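Section 5: Setting Up and Using the Norkia Kitchen Scale

5.1 Before you start

The scale is supplied with the weighing platform, one battery tray and a printed quick card. Batteries are not included. You need two AAA batteries of the same type. Do not mix old and new batteries, and do not use rechargeable batteries. They run at a lower voltage and the low battery sign will show too early.

Peel the protective film from the display. If the scale has been in a cold car or garage, leave it indoors for an hour before you switch it on.

5.2 Fitting the batteries

1. Turn the scale upside down on a folded towel.
2. Press the tab on the battery tray and slide the tray out.
3. Fit the batteries. The plus and minus marks are molded into the tray.
4. Push the tray back until it clicks.
5. Turn the scale the right way up. The display shows all segments, then 0.

If nothing shows, take the batteries out, wait 10 seconds and put them back in.

CAUTION: Do not press on the platform while the scale is upside down. The load sensors can be bent this way, and this damage is not covered by the warranty.

5.3 Choosing a place for the scale

Put the scale on a hard, level surface. All four feet must touch. Press lightly on each corner in turn, and if the scale rocks, move it.

Do not stand the scale on a placemat, a cutting board with rubber feet, a tablecloth or a folded cloth. Soft or uneven surfaces let the feet sink by different amounts and the reading will drift. Keep the scale away from the stove, and keep it at least a hand's width from a microwave oven that is running.

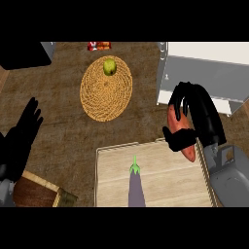
Drafts from a fan or an open window can also move the reading, mostly when you are weighing small amounts. If the last digit keeps changing, close the window or turn the fan away before you do anything else. Most calls to the Cakamville service desk about an unsteady display are settled this way.

5.4 Weighing

1. Press ON. Wait for 0 to show.
2. Place the item in the middle of the platform.
3. Wait until the small circle at the left of the display stops blinking.
4. Read the weight.

Press UNIT to change between grams and ounces. The scale remembers the last unit used, except after a battery change, when it goes back to grams.

NOTE: The scale switches itself off after 5 minutes without a change in weight. To turn this off for long recipes, hold ON until the letter L appears. The setting lasts until you next switch off.

5.5 Weighing into a bowl (tare)

1. Switch on and put the empty bowl on the platform.
2. Press TARE. The display returns to 0.
3. Add the first ingredient and read the weight.
4. Press TARE again before adding the next one.

When you lift the bowl off, the display shows a minus figure. This is normal. Press TARE to clear it.

The weight of the bowl counts toward the maximum load. A heavy mixing bowl leaves less room for food, even though the display reads 0. If OL appears, take the load off at once.

For the Pramden bowl sold with some sets, the tare weight is 781 grams. Your bowl may differ by a gram or two.

5.6 Calibration

The scale is calibrated at the factory. Calibrate it again only if a known weight reads wrong after you have checked the surface and changed the batteries. You need the Kassab calibration weight, sold separately.

1. With the scale off, hold UNIT and press ON. CAL shows.
2. Let go of both buttons and wait for 0.
3. Place the weight in the middle of the platform. Do not touch the surface it stands on.
4. When PASS shows, remove the weight and switch off.

If FAIL shows, repeat from step 1. After a second FAIL, contact the service desk.

5.7 Cleaning

Wipe with a damp cloth and a little dish soap. Do not put the scale under running water or in a dishwasher. Dry around the buttons. Flour and sugar collect under the edge of the platform and can stop it from moving freely. Lift the platform off once a month and brush them out.

Take the batteries out if the scale will not be used for more than 14 days.

Section 6 covers error codes and spare parts.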